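Lost trigger on the left gripper

We lost most of a morning in November to a fault I should have caught on day one. Mereana Tamihana and I have been recording box-packing demonstrations with a pair of hand-held grippers, snacks on a bed going into a cardboard box, for a policy we call Hevis. At episode 230 the left jaw width stopped updating. The jaws still moved when you squeezed. The log said they were open the whole time.

I blamed the sync script first and restarted it six times. Then I swapped the cable, which fixed it for 37 episodes before it came back.

The real cause was a connector inside the body that had worked halfway out. Squeeze hard and it lost contact — let go and it sometimes came back.

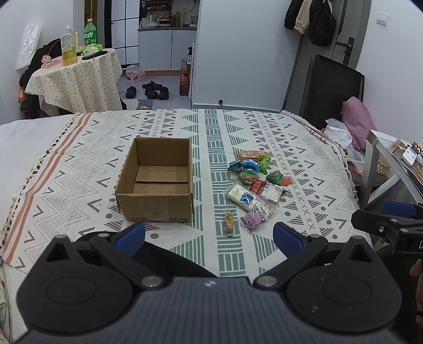 I reseated it and put a dab of hot glue over the housing. The logger now stops and beeps if the width reads flat for more than a few seconds during a grasp. We threw out everything after the first bad episode, including some that were probably fine, and started recording again after lunch. The right gripper gets the same glue tonight.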